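Femport Neighbors
Home | News | Events | Swap Shelf | Back Issues | Contact
Search this site Enter keywords Go

What's in the bins this month

Hello again from the lost and found end of the hall! I know most of you skip straight to the garden notes, but stay with me for a minute, because I've been sorting since breakfast and I'd like some of this stuff to go home.

For anyone new, we run the Swap Shelf and the lost property out of the same back room at the Harawira Street hall, and for a long time they shared the same cardboard boxes too. You can guess how that went. Somebody's good scissors got swapped for a jigsaw puzzle and I had to phone four people to get them back. So in April we moved everything over to metal bins. I love them. They don't sag, they don't soak up whatever was at the bottom of somebody's gym bag, and when one gets grubby I can take a soapy cloth to it and be done. They're noisy, I'll give you that – drop a set of keys in one and the whole choir looks around.

The other change is that I've stopped trying to sort by type. I used to have a bin for kitchen, a bin for clothing, a bin for tools and a bin for "other," and of course the "other" one was always the fullest. Trudy Paewai talked me out of it over a cup of tea. Her thinking was that people come in looking for a thing they lost at a particular time, so why not just put things in as they turn up and clear a bin when it's had its turn? I grumbled and then I tried it and now I'm a convert. Each bin gets six weeks and then whatever's left goes over to the Swap Shelf.
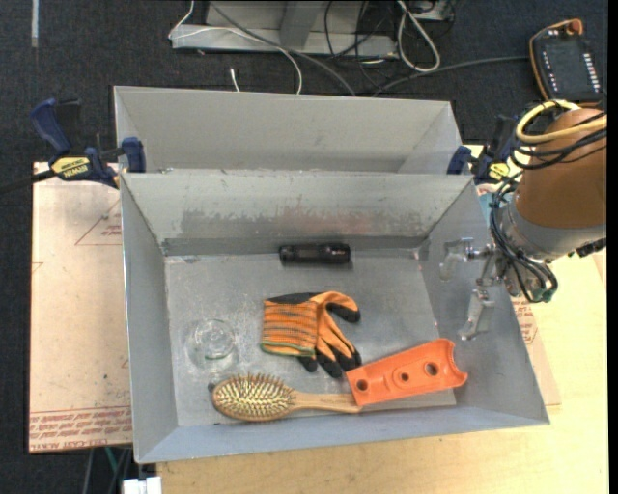
The glove is the one that bothers me most, because a single glove is no use to anyone except the person with the other one. It's a work glove, orange knit with black on the fingers and a green hem at the cuff, so if you've got its partner sitting lonely in the shed, please come and reunite them! I've had three guesses already about whose it is and all three people said no, mine are blue.

Then there's the hairbrush. It's a nice one, with a wooden handle and pale pins, and I'd want it back if it were mine. I won't put hairbrushes on the Swap Shelf (we had a discussion about this last year and I'm not reopening it), so if no one claims it I'll have to let it go, and that seems a shame.

The black flashlight I'm keeping an eye on. Flashlights are the fastest movers we have. The minute one goes across to the swap side, somebody who "just popped in to check the noticeboard" has it in a coat pocket. Fair enough, that's what the shelf is for, but give the owner a chance first. And if you leave one with us for swapping, please take the old batteries out at home. I opened one up over the winter and it was a horrible crusty mess in there.

The clear glass cup probably came out of somebody's picnic set. I'd rather not have glass in with everything else, so please, if you're handing in a glass or a jar, give it to whoever's on the desk and we'll wrap it in a bit of newspaper. And do look carefully before you go rummaging. Clear glass in a gray metal bin is very easy to miss.

Which leaves the orange plastic thing. I have turned this over in my mind more than I'd like to admit. It's long and shallow with raised edges, three round holes in different sizes, and a sort of curved bite out of one end. My brother-in-law says it's off a garden sprayer. Trudy says it's part of a toy. The man who fixes the Gamar mower for us says it's definitely not off a mower, and he seemed quite offended to be asked. If you have something at home that's missing an orange piece, please put me out of my misery.

A few bits of housekeeping while I've got you. The back room is open mornings until noon, and you can always knock if the light's on. Phones, wallets and keys don't go in the bins, they go in the drawer at the desk, so ask there. Up to 4 items per household on the Swap Shelf at a time, please – we had a whole attic arrive after the Skudarness fair and I couldn't get the door open.

And if you've got any spare lidded tubs at home, I'd be glad of them for the little things. Buttons and earring backs are driving me around the bend.

Contact: Swap Shelf desk, ext. 711 | © Femport Neighbors | Back to top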